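Programs > Equipment Renewal > Galleries > Desktop Computer Reassembly

Desktop Computer Reassembly: Workbench Gallery

The Majumder Center for Equipment Renewal receives used desktop computers from schools, clinics, and public offices in the region. Machines that can be returned to service are opened, inspected, fitted with the parts they lack, and tested before they are offered again. Those that cannot be repaired are kept as a source of parts for others of the same model.

This gallery presents one stage of that work, in which the processor, the memory, and the hard disk drive are put back into a desktop tower. It was prepared by Farzana Munshi of the Center's publications office, with technical notes by Janaka Debnath, who supervises the workbench area. The pictures are not arranged in order of time.

The Center's current agreement with the Ditovard school district covers 300 desktop computers, to be returned in lots of 100. The first lot was completed in December. Each lot is accompanied by a printed record stating which parts were kept, which were replaced, and who signed for the final test.

The drive and its caddy
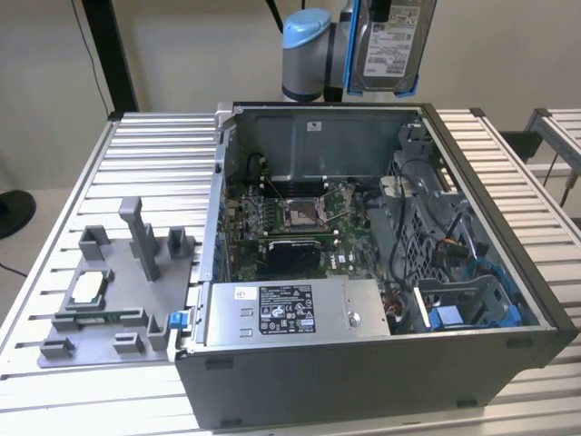

Hard disk drives are handled by the caddy wherever the model provides one. The caddy allows a drive to be fitted and removed without screws, and it keeps fingers away from the exposed circuit board. Before a drive is returned to a computer, its contents are erased and its surface is checked for errors. Drives that fail the check are withdrawn and logged by serial number. The log is kept by Sabina Samarakoon and may be consulted by any donor who wishes to confirm that a particular drive was erased or destroyed.

Caddies are stored separately by model. Staff are asked not to mix them, as rails that look alike may differ slightly in width and will not seat properly in the wrong bay.

The open tower and the waiting parts 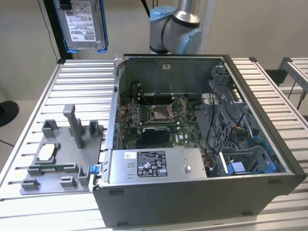 The processor is fitted before the memory. The lever on the socket must be fully raised, and the processor is lowered straight down with its corner mark matched to the mark on the socket. It should never be pushed or slid into position. Once it is seated, the retention frame is closed and the lever is brought down under its hook. Thermal compound is applied fresh each time, and any old compound is cleaned from both surfaces beforehand.

Memory modules are matched to the slots by the notch in the lower edge. A module is pressed evenly at both ends until the clips close. When only one module is available, it is placed in the slot named in the manufacturer's service guide for that model. Loose processors and modules are kept in holders on the bench until they are needed and are not to be set down on bare metal.

Power supplies remain in the case during this stage unless the inspection sheet calls for replacement. The cover stays off until the final test has been signed.

The drive bay

Drive bays are inspected for bent edges before a drive is fitted. Cables are moved clear of the opening first and are connected only after the drive is fully in place. A drive that meets resistance is withdrawn and its caddy examined; force is not used.
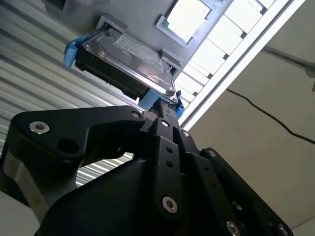 Hard disk drive held by its light blue tab, partly inside the gray metal drive enclosure.

After assembly, each computer is started and left running for 40 minutes while the memory and the drive are tested. Computers that pass are closed, cleaned, and labeled for return. Those that do not are sent back to the bench with a note of the fault. Mizanur Dissanayake is responsible for the final test and for the release of each lot.

Requests to reproduce these pictures in print or in teaching materials should be addressed in writing to Rocío Calvo, Publications Office, Majumder Center for Equipment Renewal. The request should name the publication and state how the pictures will be used.

Related galleries
Monitor Inspection and Cleaning
Sorting Cables and Adapters at the Sulitz Warehouse
Printer Repair: Rollers and Trays
Ukell Annex: The New Parts Storage Room
Preparing a Lot for Delivery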